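The year my face went on strike

By Polyxeni Giannakopoulos

I've had dry skin for as long as I've had skin, but last winter was something else. I'd wake up with cheeks that felt a size too small. Foundation went on like paint over old wallpaper, and by lunch it had gathered in little drifts beside my nose. My sister asked if I'd been crying. I hadn't! I'd just washed my face.

So I did what I always do, which is panic and buy things. By December my bathroom shelf held a foaming cleanser, a toner that smelled like a swimming pool, two exfoliating serums (one for mornings, one for nights, because apparently I hated myself at both ends of the day) and a very expensive cream in a jar so heavy I could have propped a door open with it. My skin got worse. It stung when I smiled, and it stung when I walked past the bakery and the warm air hit me.

It was my friend Larasati Wijaya who sat me down. She trained as a dermal therapist before she had her kids, and she still can't look at a person without looking at their pores. We were at her place, I'd been going on about my new serum, and she let me finish before she asked one question: what would happen if I stopped?
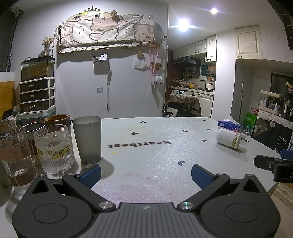

Cups and a water pitcher on a "Heartbeat" tablecloth.

I laughed, but she meant it. Her theory was that I'd scrubbed away whatever was holding the moisture in and was now pouring product onto a surface that couldn't keep hold of any of it. She wanted me off everything for a fortnight except a plain cream cleanser at night, lukewarm water in the morning and one dull moisturiser. Dull was the word she used. No fragrance, no acids, nothing with a flower on the label.

I picked the Trestis barrier cream, mostly for the price. It comes in a 50 mL tube that looks like it ought to contain something for nappy rash, and it has the personality of cold porridge. The cleanser was by Viklund, also 50 mL in the travel size, which I bought small in case I hated it. I didn't hate it. I didn't feel much about it at all, to be fair, and after months of tingling that was a lovely change.

The first week was grim. I missed the ritual more than I'd expected, all those little droppers and the patting. I'd stand at the sink at ten at night with my face done in under a minute and nothing left to do but floss. My chin flaked. I texted Larasati a close-up and she wrote back "good, leave it", so I left it, with very bad grace.

Somewhere in the second week I noticed I'd gone a whole day without thinking about my cheeks. That was it, really. No glow, no stranger stopping me on the tram. I put on my coat, went to work, came home, and it wasn't until I was brushing my teeth that I realised nothing had stung. I poked at my face in the mirror for ages trying to find the sore bits.

By then I was curious, so I rang Manouchehr Kordestani, a pharmacist I've pestered for this column before. He was kind about the serums. Lots of people layer acids without realising it, he told me, as they turn up in cleansers and toners under names you'd never pick. His advice was to read the back of every bottle you own in one sitting and write down what doubles up. I did it that night on the back of an envelope and ran out of envelope.

He also got me to change when I moisturise. I'd always towelled off, wandered away, made a cup of tea, answered an email and then remembered my face. He wants it done while the skin's still damp, straight out of the shower, before you've even found your dressing gown. And turn the shower down, he said, which I was much less happy about. I like a shower that could poach an egg. We've compromised on warm, with a blast of hot on my shoulders at the end that he doesn't need to know about.

Of course once you tell people you've got dry skin, everybody has a cure. Vasco Figueiredo at work swears by olive oil, straight from the kitchen, and I have to admit he looks marvellous, although he does smell faintly of focaccia. Ronja Hovland, who does our layouts, gave me her half-used pot of Ivamia night balm and told me to sleep in it. I tried it on my elbows first and they loved it. On my face it was too much and I woke up stuck to the pillowcase. It lives beside the bed now and it's the best hand cream I've ever had. 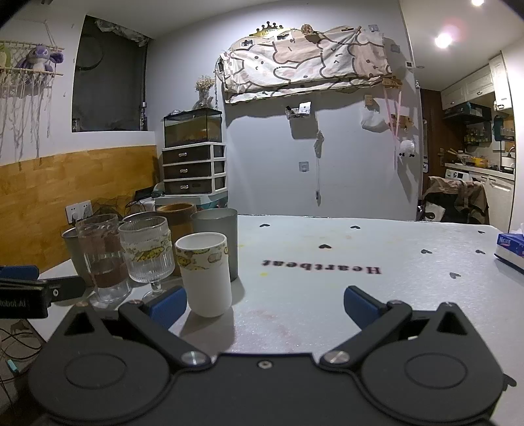
The one I was properly tempted by was the Trornoritz facial. A full hour, with a mask and steam and a machine that hums, for $360. I had the booking page open twice. Larasati talked me out of the steam part and then, once we'd taken the steam out, it was hard to see what the rest of the money was for. I spent a small slice of it on a humidifier for the bedroom, and that's been a quiet success. You do have to clean the thing, and properly too. Mine got a pink ring round the tank in no time and I was horrified.

What am I using now? Still the Viklund at night, in the big bottle these days. Still the Trestis, morning and night, on damp skin. Sunscreen every day, a creamy one, and I've stopped pretending that my foundation counts. I let one of the old serums back in a few weeks ago, once a week, and so far my cheeks have put up with it. The toner went down the sink. The heavy jar I finished on my heels, since I couldn't bear to throw it out, and they've never been so pampered.

If your skin is cracked, weeping or keeping you up at night, please go and see your doctor and don't muck about with my porridge cream. Mine was plain old dry and badly treated. I'm seeing Larasati again next week and she's already asked to look at my neck, which I hadn't been worried about until she said it.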